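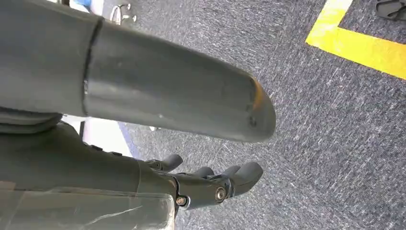
Cirkthorpe Home & Office Forum > Moving and Storage > Divider boxes: keep or toss?

kumudini_m
Posts: 114
February 27, 2018

We're clearing out the workroom before the move to Perville and I've hit the shelf where I keep boxes. Specifically, boxes with dividers. I have been saving them for years on the theory that one day I'd own something that came in the right quantity.

My question is whether they're any good for packing small wrapped things, or whether I should flatten the lot and pack everything in one big carton with paper like a normal person. My sister Nusrat votes for flattening. She has also voted to flatten the bookcase.

tkhan_perville
Posts: 3,639

Keep. I've moved four times and the dividers are the only part of a box that does any work. Stand things upright, one to a compartment, done.

Toss the ones where the dividers have gone floppy. You'll know them, they lean on you like a drunk uncle.

VasanthiG
Posts: 56

Disagree with Khan, which I believe is a forum tradition. Dividers are fine if what you're packing is the size of the hole. If it's smaller it slides around and the cardboard just gives it something to hit. If it's bigger you end up bending the grid and swearing. One carton, lots of paper, fill the gaps, tape it.

kumudini_m

Mine are all wrapped already, so they're bulkier than they'd be bare. I've got a yellow one on the go at the moment. The middle keeps collecting rubbish. 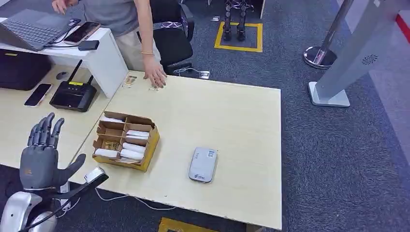

The yellow box, five white rolls in. Middle compartment is mostly brown bits and paper scraps.

tkhan_perville

See, that's a perfectly good box. But two of those are sharing the top right and the rest have a room each. Who did the allocations?

kumudini_m

They're friends.

VasanthiG

They're also lying down. Khan said upright, one to a compartment, and the box has ignored him completely. I like this box more now.

If they're going to lie flat then put paper under them and more on top before you close the lid. And tip out that middle section first. Scraps feel like padding until you pick the box up, then they're all in one corner.

fathima.h
Posts: 200

Can we talk about the table? What's gone on with that front edge? I have a pale one with the same chips and I've been told it can be sanded back, but the person who told me owns a sander and is always looking for an excuse.

kumudini_m

It came with those. It was the packing table at Gida when I worked there and I got it for the price of carrying it down two flights. I wasn't going to do anything about the edge. It goes against a wall at the new place, chips to the wall, and then it's a nice table.

fathima.h

That is the best furniture advice I've had on this forum, and I once read all eleven pages on teak oil.

tkhan_perville

You can't put the front edge against the wall, then the back edge is the front edge. What's the back edge like?

kumudini_m

A few small bits of paper on it. I'll report back when I've wiped it.

VasanthiG

Do the carpet after the table. I did mine the other way round once and had the pleasure of vacuuming twice. Gray low-pile is forgiving to look at and then you walk on it in socks.

nusratd
Posts: 9

The sister here. For the record I said to flatten the EMPTY ones. There's a stack of them in the cupboard, and at least one is from Duangkaew and still smells of lemongrass soap from three summers ago. She won't part with that one either.

kumudini_m

It's a lovely box. It has a lid that stays shut.

tkhan_perville

Lid that stays shut is a keeper, sorry Nusrat.

VasanthiG

Agreed, and I'd like it noted that I said so. Kumudini, write what's inside on the side of the box as well as the top. If you stack them the top is no use to anyone. And start a list on the laptop while you pack, one line per box. I put it off until the end last July and I now own three cartons labeled "kitchen?"

fathima.h

Was it kitchen?

VasanthiG

One was curtains.

kumudini_m

OK. Keeping the yellow one and the soap one, flattening the floppy ones, paper top and bottom. The two friends in the top right are staying together. Will post about the back edge of the table once I've been over it with a cloth.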